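Lino Sanna
Stirring a drink, part two. Long thread on where we are with teaching by hand, for those who asked on Monday.

Quick recap. We don't drive the arm from a joystick any more. A person picks up a pair of hand-held grippers and does the job, and the recordings are what the robot learns from.

The same task space from three cameras, two on the grippers and one at head height.

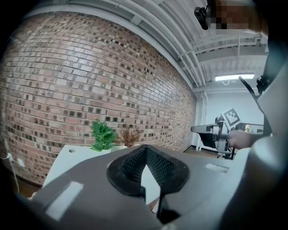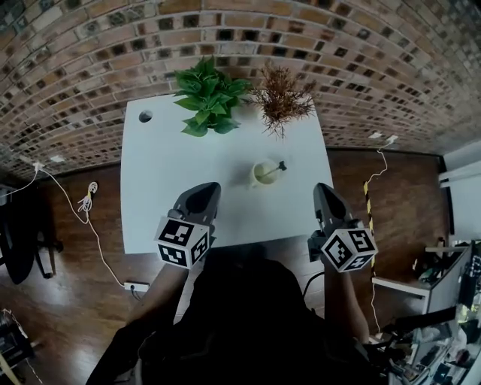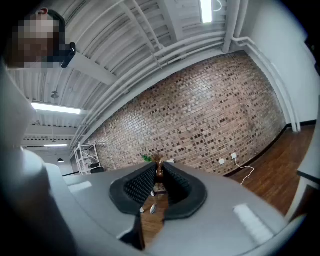

Verketti Notes, Issue 34

Task for this round: cup on the table, stirrer in the cup, one gripper steadies and the other stirs. Plants stay on the table so the model sees something besides white.

The markers on the cubes behind the grippers give us the position of each hand. If your forearm gets between a cube and the head camera you lose that hand for a moment. Keep your elbows low.

Most common fault in new people is speed. They stir like they would at home. The robot can't copy that and the gripper views smear. Slow down until it feels silly, then stay there.

Second fault is stopping dead before each grasp to think. The model learns the pause as well. We had an early version that hovered over the cup for ages, because I do.

Numbers, as promised. We have 3,832 recordings. Over 3,000 were usable. The remainder went mostly on lost tracking and dropped stirrers.

Panagiotou asked if remote control would have been quicker. We tried it with the Tranis rig and got 300 in the same number of days. Fine motion was poor and everyone had sore wrists.

Remote control still has a use — when the trained robot gets stuck, someone takes over, finishes the job and hands it back. Those corrections are worth having. We keep them in a separate folder.

What doesn't work yet: the handle. If it points away from the robot it goes for the rim and tips the cup. We need more demos with the handle turned to odd angles, so that's the plan for the rest of March.

Same table, same two plants for now. Prarnilness want a different room after that and I agree with them.

Will post the training results when the run finishes. Questions below, I'll get to them this evening.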